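Equipment Review: Trokel Simulation Package for Manipulation Work
Prepared for the equipment planning group by Shirley Wainwright, with comments from Howard Crabtree

The department was asked in January to advise on whether simulation software should be purchased ahead of a second physical arm. The Trokel package was evaluated over one budget quarter on an existing workstation. This review covers cost, suitability for household handling tasks, and the effect on next year's equipment plan.

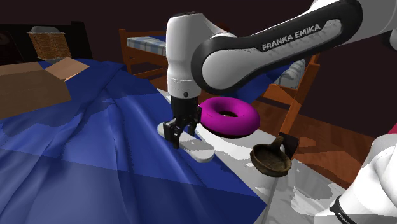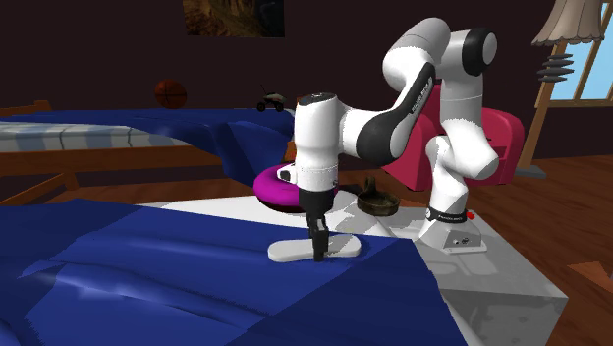

Licensing is the first matter to settle. Trokel is sold by the seat, and the quotation supplied through Pearce came to $731 per seat per year, with support billed separately at $247. Household scenes are included in the base license. The bedroom used in our trial places a magenta ring and a dark brown pan near a flat white object, with rumpled blue cloth close by, and this degree of clutter was adequate for planning reaches and grasps. Comparable scenes from Oltanik must be ordered one at a time, and the delivery period could not be confirmed in writing.

Installation was completed in a morning. The manual is clear on setup but thin on the editing of scenes, and Ottmar Wendt found that changes to object weight and friction had to be entered in a separate file. Staff who will build their own rooms should be allowed training time in the first month.

Cloth remains the weakest part of the product. Sheets are drawn as broad, stiff folds and should not be relied upon for any decision about bedding or laundry tasks. Rigid items are handled well. Of the grasp plans prepared during the trial, 81 percent were judged fit to carry forward to the laboratory without revision. The remainder mostly concerned thin objects lying on fabric.

The reviewers also considered whether the package could take the place of a hardware purchase. It cannot do so in full. Gripper wear, cabling and floor space must still be assessed on real equipment, and the Ukero bench on the lower level will continue to be needed for that purpose. What the package does offer is a means of settling reach and mounting questions before an arm is ordered. Base position was changed twice during the trial at no cost, and each change altered the requested table size.

Recommendation: purchase two seats with support for one year. The order for the second arm should be held until the mounting study is finished. Rafferty Greenberg has asked that renewal terms be obtained in writing before any payment is approved, and the reviewers support that request.

Rating: suitable for purchase, with reservations concerning cloth and documentation.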